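About Granham

Hi, and welcome! I started Granham in a spare room with one shelf and far too many odds and ends, and we've grown to 3,056 items since then. We lend out sorting and tidying kits – boxes of mixed everyday things that schools, play groups and families use for matching, naming and putting away.

I pick everything myself. I like things that don't go together (a soft toy, a pink case, a plastic cup), so there's always something to talk about. Our Braltow kit is still my favorite, and every October I swap a few pieces out. 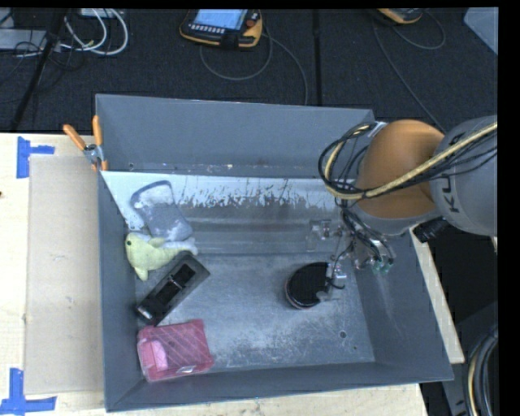
What's in a kit

You get 60 items, soft and hard, see-through and solid, plus a list for checking them back in. Keep it for 6 weeks, or longer if you ask me nicely! Scuffs are fine – these things are meant to be handled, and I'd much rather they came back worn than never got used.

Come and have a look

We're at 95 Pledura Street, up the back stairs. Ring the bell twice.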